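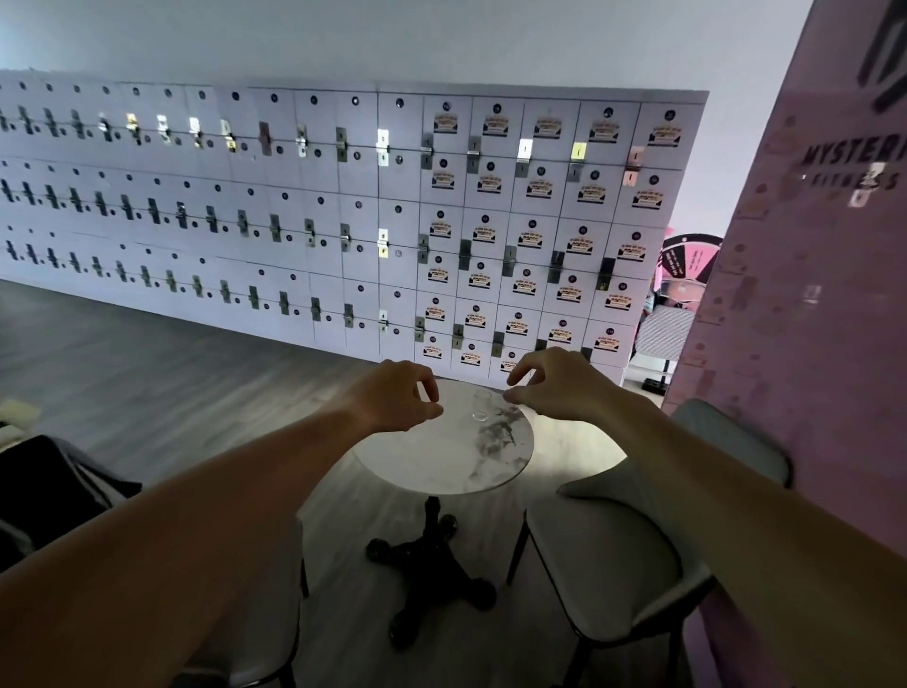

Duyên thinks a coach who never got past the low minors has no business telling hitters what to do, and I've been chewing on that since last night's thread got locked. So I'm starting a new one. Be nice this time, please.

My take: the best hitting coach the Dellinard club ever had was Fuchs's old bench guy, and he batted .153 in his one season. One! He couldn't hit a beach ball. But he'd stand behind the cage all afternoon and tell you which foot you were late on, and he was right so often it got annoying. I played for him for two summers and I still hear his voice when I swing at anything (including flies in the kitchen).

I don't think playing well and teaching well are the same skill. Fight me.

— Gerd Sperling

duyen_sam
That's not quite what I said, Gerd. I said I'd want somebody who has stood in against real pitching when the game counted. You can know all the footwork in the world and still have no idea what a kid is feeling with two strikes and the bases loaded. Your guy got 6 hits that season, if the club yearbook has it right. Was he telling people how to handle pressure too?

Gerd Sperling
He was, and he was good at it! Going 6 for the whole year teaches you plenty about pressure.
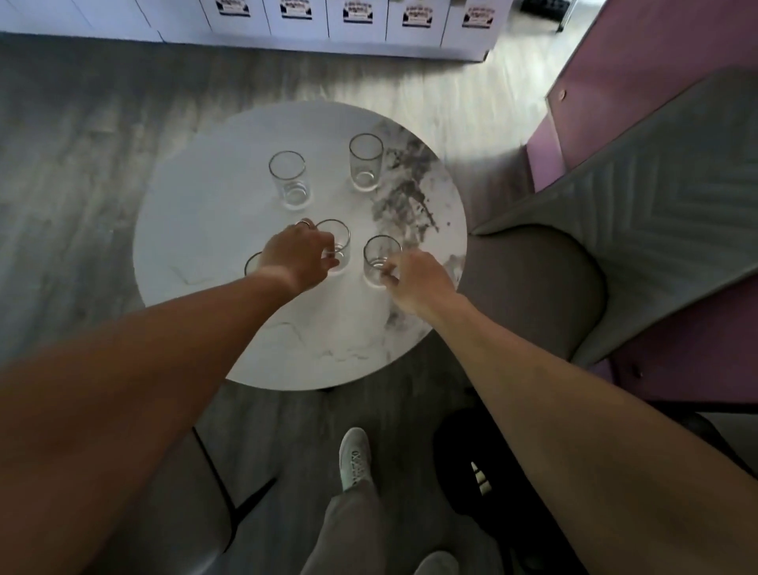
And he never pretended otherwise. First day of practice he'd read us his own stat line out loud, then he'd ask who was scared of striking out. Every hand went up by the end of the week. After that we could talk about it like normal people.

hosoda_d
I'm somewhere in the middle. I coached first base for Trerkeo for a few years and I was a decent player, and being decent was kind of a problem. Stuff came easy to me at that age, so when a kid asked how to pick up the spin I'd say "just watch it." Useless! I had to go learn how to explain things from a guy who'd been cut twice.

But Duyên has a point about respect. Teenagers look you up. They had my numbers before I'd unpacked the helmets.

Eftychia Tsakiris
Can we talk about fielding for once? Everybody argues about hitting coaches and then the infield boots three balls in an inning. Our best infield teacher at Gultance was a former catcher who hit maybe 900 grounders on a busy weekend and could put every one of them on the same blade of grass. No idea what he batted. Never asked.

P_Czarnecka
Eftychia, yes. I had a coach like that in April tryouts and my hands hurt until June.
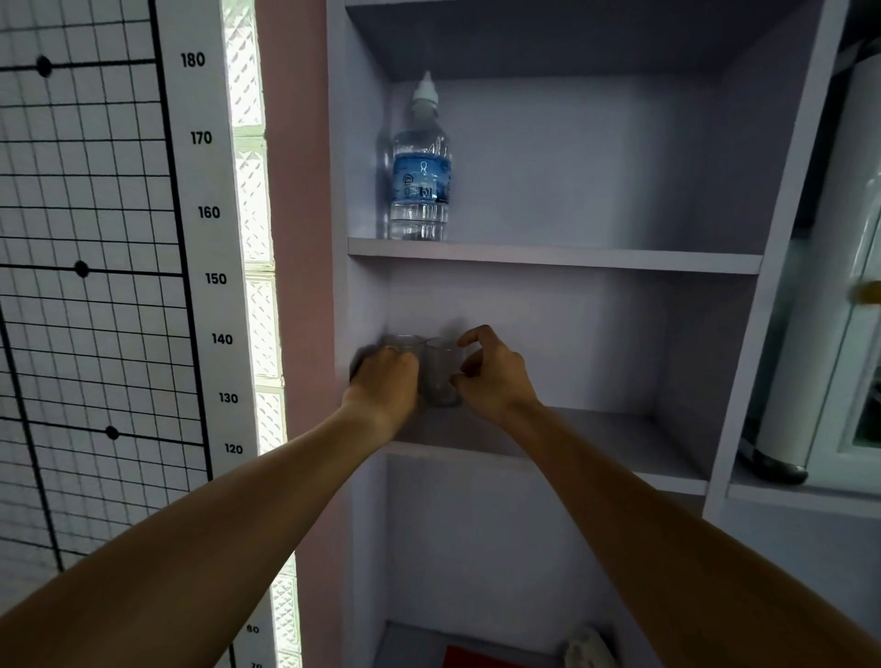

She'd hit them softer and softer until you got bored, and then came a rocket right at your shins. I hated it. I also stopped turning my head, so there you go.

duyen_sam
Okay, fielding I'll give you. You can teach grounders without having been a star. Hitting, I'm not budging.

Gerd Sperling
I'll take half. Does anyone still have the yearbook scans, by the way? Mine are missing the page with the bench photo and I'd like to check those 6 hits. I remember 7.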